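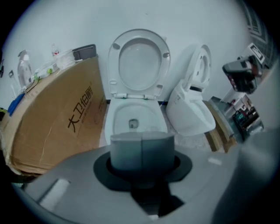
Is a Kamusell dual flush worth it, or is the saving made up?

Alina Radu
We have to replace the upstairs toilet and the guy at the store is pushing the Kamusell, which costs 2 times what the plain Clurnel does. His pitch is that it "pays for itself" in water. I have my doubts. Our last quarterly bill showed 3491 gallons for the whole house, and the sewer charge is mostly a flat fee anyway. The old toilet is a 1.6 gallon one, so not some ancient water hog. Has anybody seen their bill go down after switching? Real bills please, I already have the brochure.

bratu_fan
love my dual flush, had it since June, zero problems. Get the Kamusell you wont regret it

Tom in the basement
The post above doesn't mention a bill, I notice.

Do the math with your own rate. Look for the charge per thousand gallons and ignore every flat fee, because those stay put whatever you buy. Then be suspicious of the "average flush" figure on the box. It assumes people push the small button most of the time. In my house the kids push whichever one is closer, and some days they push both.

I put in a Flatora dual flush and saved roughly 14 dollars in the first year. I'd call that a rounding error – one kid going off to camp would do the same. The seal in the flush valve also started leaking, and a slow leak will eat up your savings without you hearing a thing. Put food coloring in the tank, wait half an hour without flushing, and see if any color gets in the bowl. Try that on your old one before you spend anything.

If it has to go regardless, buy the cheap one, but check that your hardware store carries the fill valve and flapper for it. Measure from the finished wall to the floor bolts too, and don't count the baseboard.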